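# Chapter 4: How a Drama Serial Reaches the Schedule

A viewer meets a television serial when the first episode is shown. By that time most of the decisions that shape it have been made. The length of each episode, the number of episodes ordered, the hour at which it is shown and the size of the regular cast are usually settled months before anyone sees a trailer. This chapter follows those decisions in the order in which they tend to be taken, from the first idea on paper to the week of launch.

Chapter 3 dealt with the single play and the short series. The long-running serial is a different kind of product. A single play is bought once, made once and shown a small number of times. A serial is bought as a supply of episodes, and the channel needs to know that the supply will not stop. Much of what follows comes from that one need.

By the end of the chapter you should be able to:

- explain the difference between a slot, a strand and a run
- read a simple commissioning brief and say what it asks for
- describe the work done between a commission and the first day of shooting
- say why a channel may move a serial to another hour, and what the move costs

## 4.1 The slot comes first

It is common to suppose that a channel finds a good story and then looks for somewhere to put it. In daily and weekly drama the order is more often reversed. The channel has an hour, or half an hour, that is about to fall empty or is losing viewers, and it asks producers to fill it.

A **slot** is a fixed place in the week: one channel, one starting time, one length. A **strand** is a group of slots that the channel presents as belonging together, such as a family drama strand in the early evening. A **run** is the number of episodes ordered at one time for one slot. The three words are often mixed up, even in trade papers, and it is worth keeping them apart.

Each slot has a character of its own. At seven in the evening many homes have the set on while a meal is being cooked or eaten, and people come in and out of the room. Serials made for this hour repeat their main points in speech, so that a viewer who is out of the room for two minutes can still follow. At nine the audience is smaller but pays closer attention, and scenes can be longer and quieter. A period drama, with its costumes and its larger sets, is more likely to be placed here, where the pictures will be looked at.

The slot also sets the money. Advertising sold around a nine o'clock drama costs more than advertising sold around one at four in the afternoon, and the budget for each episode follows from that. A producer who offers an expensive story for a cheap slot will be turned down however good the story is.

## 4.2 The commissioning brief

When a channel wants new drama it issues a brief. Some briefs run to several pages and some are a few lines sent to four or five companies that the channel already trusts. The one used throughout this chapter was issued by the channel Belmonte and is dated July 6, 2019. It is given here in shortened form.

> **Wanted:** one serial for the 8.30 slot, five evenings a week.
> **Episode length:** 22 minutes without breaks.
> **First run:** 76 episodes, with an option on a further 200.
> **Setting:** a small town, present day or within living memory. We are well supplied with city stories.
> **Cast:** no more than 13 regular parts.
> **Tone:** family viewing. Crime may be part of the story but should not be the whole of it.
> **On screen by:** December.

Several points deserve attention. The first run is short for a serial shown five times a week. It would be used up in a little over 15 weeks. The channel is protecting itself: if the serial fails it can be dropped early, and if it succeeds the option allows the channel to go on without bargaining again from the start. For the producer the option is less comfortable. Sets must be built to last for the full order although only the short one is certain.

The limit on regular parts is there to control cost, but it also shapes the writing. With a small regular cast the same people must meet each other again and again, and the writers need places where such meetings are natural. This is one reason why so many serials have a shop, a bar, a clinic or a shared courtyard near the middle of the story.

The date is the hardest part of the brief. It leaves about five months for scripts, casting, building and the shooting of enough episodes to open with.

## 4.3 The offer

Two companies answered the Belmonte brief with full offers. Skovow proposed a serial about two families who run rival ferries on the same lake. Drandon proposed *Grultach*, named after the town in which it is set, where a closed woollen mill is bought back by the people who used to work in it.

An offer normally contains four documents:

1. A **one-page outline**, which tells the story in the present tense and names the main parts.
2. A **bible**, which describes each regular part, the places they live and work, and what has happened to them before the first episode.
3. A **story map** for the first run, showing which stories are open in each week and where each one closes.
4. A **cost sheet**, giving the price of an ordinary episode and of any special ones.

The outline is the document most people read, and the story map is the one that decides the matter more often than outsiders expect. A strong opening situation is not hard to write. The channel wants to see what is happening in week nine, when the opening situation has been used up. The ferry serial had the livelier outline, but its map showed a gap of almost three weeks in which only one story was open. *Grultach* never had fewer than three, and it was chosen.

The cost sheet for *Grultach* put the mill, the main street and four house interiors in one rented building. Only the opening and closing weeks used outdoor work on any scale. Keeping a serial under one roof is cheaper, and it removes the risk of losing a day to rain.
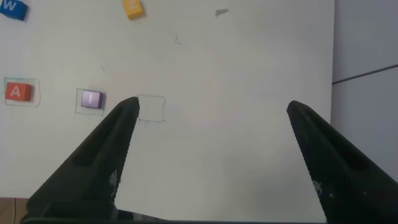
*Fig. 4.1 Gripper fingers over a white tabletop.*

Once the offer is accepted, the channel and the company sign a development agreement. It is not yet a full contract. It pays for a fixed number of scripts, often six or eight, and for screen tests. Either side may still withdraw, although by this stage few do.

## 4.4 From commission to first shooting day

The months after the agreement are the busiest in the life of a serial. Five kinds of work go on together and each waits on the others at some point.

**Scripts.** A daily serial is written by a team. The head writer keeps the story map and divides each week into five episodes. Episode writers then turn a page or two of notes into full scripts. A dialogue writer, or a script editor doing the same job, goes over all of them so that a part does not sound like a different person on Thursday's page and Friday's. For *Grultach* the aim was to have 30 scripts ready before shooting began. The team reached 24.

**Casting.** Leading parts are usually cast by agreement between channel and producer. The channel may want a face its viewers already know, while the producer must think about who can keep up a working week of 70 hours when things are running late. Known performers also cost more and are more likely to leave for other work. A usual answer is to place one or two familiar people among the older parts and to cast newcomers as the young leads.

**Design and building.** Sets for a serial have to be lit quickly and from the same positions every day. Rooms are built with three walls, or with a fourth wall on wheels. Furniture is chosen early and bought in pairs where it is likely to be damaged.

**Scheduling.** The shooting schedule does not follow the story. All the scenes in one kitchen, from perhaps ten episodes, may be shot on two days together. A continuity record is kept of clothes, hair and objects, so that the scenes still match when they are put back in order.

**Publicity.** Work on this begins earlier than most viewers suppose. It is the subject of section 4.5.

The stock of finished episodes held ready at launch is called the **bank**. Three weeks of episodes is thought comfortable and one week is thought dangerous. A small bank leaves no room for illness, but a very large one brings a problem of its own: if viewers dislike a story, they go on seeing it for weeks after the writers have dropped it.

## 4.5 Announcing the serial

A channel gives out its news in stages. The title and the general subject come first, often with no date attached. The names of the leading players follow. Then comes a short promotional film, sometimes shot before any episode has been made, and last the starting date and hour.

There are practical reasons for holding back the date. The serial that now occupies the slot must be brought to an end, and its makers need notice. Rival channels, once they know the date, may place a special episode or a popular film against it. Belmonte gave out the starting date of *Grultach* only 13 days ahead.

Early reports should be read with care. A cast list printed before contracts are signed may contain people who never appear in the serial, and a title may be changed more than once. Students who use such reports as sources should note the date of each and prefer the latest.

## 4.6 Moving a serial

If a serial does poorly in its slot the channel can end it, shorten it or move it. A move is the cheapest of the three on paper. The episodes exist already and only the hour is different. Against this, regular viewers may lose track of it, and the advertising already sold for the old hour must be sold again or given back in some other form.

A move to an earlier hour can also bring rules on content into play. Scenes passed for nine o'clock may need to be cut for six, and a 22-minute episode that loses two minutes has to be filled out with a longer recap or a longer preview. Section 4.7 works through one such move, step by step, using the first run of *Grultach* and the weekly audience tables printed at the back of the book.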